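Blog > Kit and money > Arm budget, part 2

24/12/2021
by Nisha Rathore

Writing this fast, train in an hour. Lots of you asked what the kitchen bench is costing us and whether we're buying the second arm. Short answer, not yet. Long answer under the pictures.

The worktop, with the toaster and the chopping board:

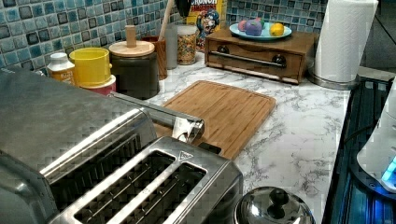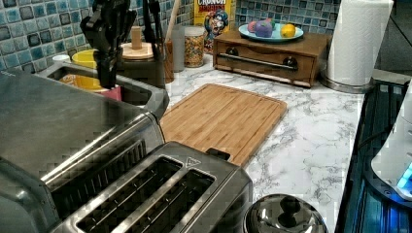
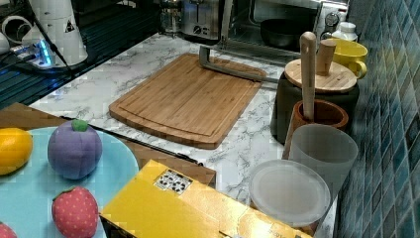
Right. Money. Quote from Zatow came in for the second arm and it's more than the whole of last year. Henryk Kurek went through it line by line with a red pen and got it down a bit, mostly by striking out the "onboarding day". We can read a manual. Still too much for this quarter so it goes to April.

What we ARE buying now: spare finger pads, 4 sets. Pulex want 75 a set, which stings, but the cheap ones went shiny in a fortnight and then everything slides. Did that once. Never again. Also a proper mains switch with a big red button, 608 including the delivery. Henryk says get two, I say get one and see.

Not buying: the Punda table. Lovely table. Height adjustable, locking castors, the lot. But a table isnt the problem, cable runs are the problem, and a nicer table with the same mess on it is just an expensive mess. Maybe if they do a sale.

Things I forgot last time and you shouldn't:
- insurance. Ring them before you order, ours wanted serial numbers
- import duty, if your supplier ships from outside
- cable ties. Hundreds
- somebody's time. Two of us lost most of a week to mounting plates that didnt fit, and that never shows up on a quote

Witkowska do hire by the month and I keep going back and forth on it. Fine for a trial. Past half a year you've nearly paid for the thing and you own nothing. Will put the sums up when I've checked tham, the version on my laptop has a mistake in it somewhere.

Ok, coat on. If you've hired from Witkowska leave a comment, I want to know how fast they swap a dead motor.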